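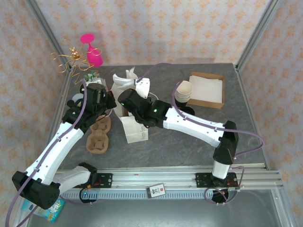 Corner table and wallpaper, Kivinholm

Small gallery from the back room at Kivinholm. Text by Calum Nisbet. Click a picture for the larger version.

The room was done over in June. Before that it had plain cream walls and a folding table that had been in use since the building opened. The budget was small and most of it went on the walls. The paper is a pale pink with small orange flowers, sold under the name Tondaldale. It runs along the back wall and continues down the sides, so the table sits in a kind of alcove of it. We looked at a green stripe as well, but the green stripe made the room look narrow.

The tabletop is gray with a marble pattern. It came from Gowda and was a return, so the price was good. Gray was picked to calm down the walls. A white top was tried first and everything on it looked slightly pink by the afternoon.

Back left corner. The wire ornament is gold, with curling loops and a cluster of beads in the middle. Some people see a flower in it and some see a tree. It belonged to the front hall and was moved when the hall got its new shelves. The small plant in the white pot goes with it. The leaves give the corner some green, and the pot is small enough to lift with one hand when the table needs wiping.

The magenta wine glass is plastic. It stands upside down on its bowl, with the foot on top, next to the ornament and leaning on the wallpaper. It is the brightest thing on the table by a long way. A clear glass was suggested in its place and turned down.

On the wallpaper pattern: the repeat is small, which means less waste at the joins but more checking. If you are papering an alcove like this one, start in the middle of the back wall and work out to both sides. We started at the left and had to take down 2 lengths. Keep the offcuts. Ours are rolled up in the cupboard with the batch number, 779, written on the back of each piece.
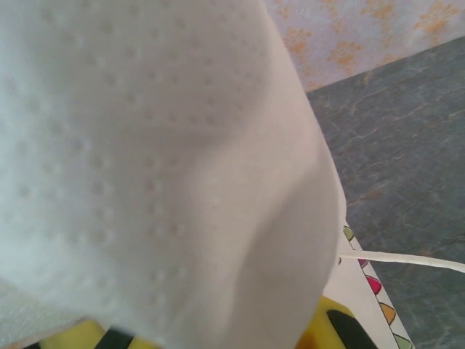
Paper towel is what we use for the tabletop. The embossed kind with the raised dots holds together better than the smooth kind and is fine on the marble pattern. Use it with plain water and a drop of dish soap. Fleltex sells a surface spray that does the same job, but it leaves a film unless you go over it again with a clean sheet. Take anything made of card off the table before you start.

The gray hides crumbs more than it hides water marks. The veining helps, and so do the tan streaks, but drips still show in the light from the side. Wipe toward the front edge so that nothing gets pushed up against the paper at the back. The wallpaper itself should only be dusted. It is not the washable grade.

The full job, walls and table together, took 7 days, including a day waiting for paste. A few people have asked whether the paper is still being made. The pink is. The same pattern on a blue ground has been dropped, and the shop had none left on Friday.

More rooms at Kivinholm: Front hall / Stairs / Upper landing / Kitchen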